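## 4. Setting up an observer team

Read this section before the team leaves Jurnamgate. It applies to all monitoring teams on the Hamdale line, including teams joining after April 8, 2024.

1. Check that each observer has a signed accreditation card. Both sides must have stamped it.
2. Enter the team in the register under its call name (Warrier or Bavari). Do not use observers' own names over the radio.
3. Send the patrol plan to both liaison offices at least 14 hours before departure.
4. Wait for a written reply from each office. A phone call does not count as consent.

**Note:** If only one office replies, the team may travel as far as the crossing point but must not pass it.

Each team has four observers and travels in two vehicles. The team leader rides in the first vehicle and keeps the paper map. Markings on the map follow the July agreement, and older sheets should be handed back to the map desk.
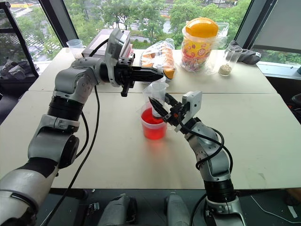 5. At the crossing point, stop and show the cards. Let the guards look inside the vehicles if they ask.
6. Record the time of crossing on form 3, in ink.
7. Report by radio on arrival at each post.

**Caution:** Do not photograph positions, vehicles or soldiers on either side. Sketches are allowed if they go in the logbook.

**Caution:** If shooting is heard, stop, report and turn back by the same road. Do not try to find out who fired.

### 4.1 Changes to a plan

Changes on the day need approval from the duty officer, Krishnamoorthy Unnithan, or his deputy. Write the new route under the old one and leave the old one readable. Both liaison offices must be told before the team moves again.

Complaints from residents go on a separate sheet, see section 5.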